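Teleoperators for two-arm kitchen task recording (part time, fixed term)

31 March 2018
Posted by Etelka Erdős, Nonska

Nonska is recruiting operators to record demonstrations of food preparation tasks on a pair of tabletop robot arms. The recordings are used to train a control policy that maps camera input and joint positions to arm motion. The policy learns only from what operators do, so consistent and unhurried work matters more than speed.

The first phase of the project, Nonlow, covered pick-and-place tasks and closed with 440 accepted episodes. The second phase adds tools. Operators will guide both arms through cutting, holding and transfer tasks on a cutting board, with soft fruit as the main material. The target is 200 accepted episodes per operator by the end of September.

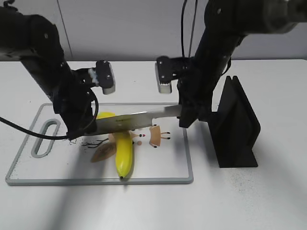 Cutting task, banana on board. Knife held in the right arm.

Each episode starts from a set arm position and ends when the operator releases the controls. The operator marks the episode as complete, failed or discarded. Failed episodes are kept and labeled; discarded ones are those with a recording fault or a setup error. The layout of the board is changed between episodes according to a printed schedule, and small paper or cardboard items may be placed near the fruit so that the policy does not come to depend on a clear background.

Duties

Run recording sessions of up to 3 hours, with a break at the midpoint.
Reset the work area after each episode and replace the fruit when the schedule calls for it.
Check joint and camera streams for dropped data before saving.
Enter a short note for every failed episode.
Clean the board, grippers and blade at the end of a session.

Requirements

Steady use of both hands for the length of a session. Normal or corrected vision, including depth perception. Ability to follow a written procedure without variation. Prior work with robots is not needed – training takes two days and is paid. Applicants must complete the blade safety module before their first cutting session. Nobody may reach into the work area while the arms are powered.

Selection

Applicants attend a trial session at the Carkmont site and record 43 short episodes on a block-stacking task. Trials are scored by Gergely Halász and Guilan Bai on completion rate, smoothness of motion and accuracy of labels. Results are sent by email within one week.

To apply, send a one-page resume and your weekly availability to Bevan Trevaskis, Operator Recruitment, Nonska, Carkmont. Please state whether you are left-handed or right-handed, as sessions are assigned to balance the two.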